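4. Pairing and first fitting

Your Covel speaker leaves the factory with enough charge to get through this section, provided you don't spend the first hour making it play the start-up chime for visitors.

4.1 Before you start

1. Peel the film off the front grille. It will sound like a wasp in a biscuit tin if you don't.
2. Set the speaker down at least 20 cm from any wall.
3. Hold the power button until the ring glows white, then let go. Holding it longer turns the speaker off again, and you will be back at step 3 with less patience.
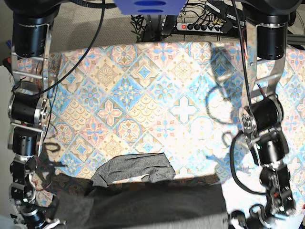 Grey cloth on a patterned tablecloth.

4.2 Pairing with your phone

1. Open the Butach app and choose Add Speaker.
2. Press the link button twice. The ring pulses blue.
3. Pick your speaker from the list. If the neighbours own one too, yours is the one that chimes when you tap it. Theirs will also chime when you tap it, so please apologise.
4. Wait for the update to finish. It takes roughly 20 minutes on a slow connection, most of them spent at 99 per cent.

Note: If the update stalls, leave the speaker plugged in and restart the app. Unplugging it halfway through gives you a handsome paperweight of 310 grams.

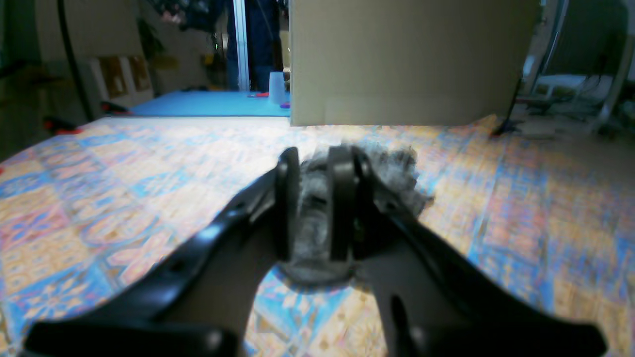

4.3 Setting up a second speaker for stereo

1. Pair the second speaker exactly as you did the first.
2. In the app, tap Group, then Stereo.
3. Choose left and right. The test voice belongs to Marianna Wilczyńska from our Akcombe office, who recorded the word "left" more times than she cares to remember.
4. If the voice comes out of the wrong side, tap Swap. You don't have to get up and move the furniture.

Caution: Keep the volume below halfway while the test tone is running. It peaks near 2,000 hertz, a pitch that dogs have strong opinions about.

Caution: Don't use spray cleaner on the grille. The colour coating is tougher than it looks, but the drivers behind it are not.

If the ring glows red at any stage, go to Section 9.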